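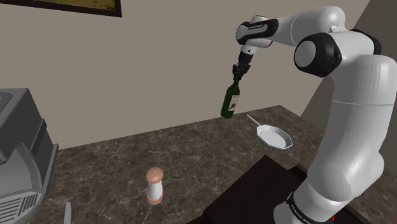
2 min read

Akosua Quartey opened Gundura in December with 262 bottles and no till. "Cash in a biscuit tin. Mad, really."

Small growers mostly – reds, a few odd whites. Rent's gone up since. She's staying put.

"People come in scared of getting it wrong. I just ask what's for tea."

Best seller? A cheap red, £9.47. She wont stock anything she hasn't drunk. Next up, tastings in the back room, 7pm, if the licence comes thruogh.

Comments

Ewan Pearce: Lovely shop, parking's awful

jikari509: does she do gift boxes?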